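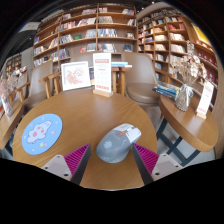

What should an organization settle before it asks for quotes on hand-held gripper tools?

It should settle how many hours of recorded work it needs, in how many locations, and who will review the results. The number of tools to buy follows from those answers, and so does most of the budget.

Buyers often begin at the other end. A department is granted a sum, the sum is divided by a unit price, and the order is placed before anyone has drawn up a work schedule. Mivik, which plans equipment purchases for mid-sized automation programs, reports that the first revision to such a budget usually concerns labor. Tools were bought for 12 operators when the schedule could support far fewer at one time.

The firm now asks clients to prepare a site plan first. For a program recording simple tabletop tasks, the plan lists each location, the hours during which it may be used, the furniture and objects present, and the time needed to set up and clear away. Public interiors such as cafés and bookstores require particular attention. Access is commonly limited to quiet hours, and the owner's terms may restrict what can be moved. 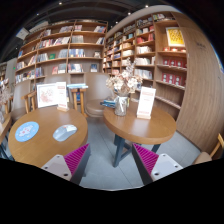

Costs of this kind rarely appear on a supplier's quote. Neither do replacement finger pads, spare batteries, storage, or the staff time spent checking recordings and discarding those that cannot be used. Brullent, a supplier of grippers and accessories, lists consumable parts separately and advises customers to hold two complete sets of pads for each tool in service.

A trial period is the most reliable guide to these expenses. In the Sorkusen program, which began in April, the planning team set aside 300 hours for a trial before committing to the full schedule of 700. Review time proved to be the largest item after wages, and the second equipment order was reduced accordingly. The money released was moved to storage and site fees.

Leasing deserves consideration where the work has a fixed end date. Petrauskas offers lease terms that include repair and exchange, at a higher monthly cost than ownership over a long program. The agreement should state who pays for worn parts, how quickly a failed unit will be replaced, and in what condition the tools must be returned.

Finance departments should also ask for a named budget holder for each site. Orders for parts can then be approved locally up to an agreed limit, and the central reserve is kept for repairs and for sites added later in the year.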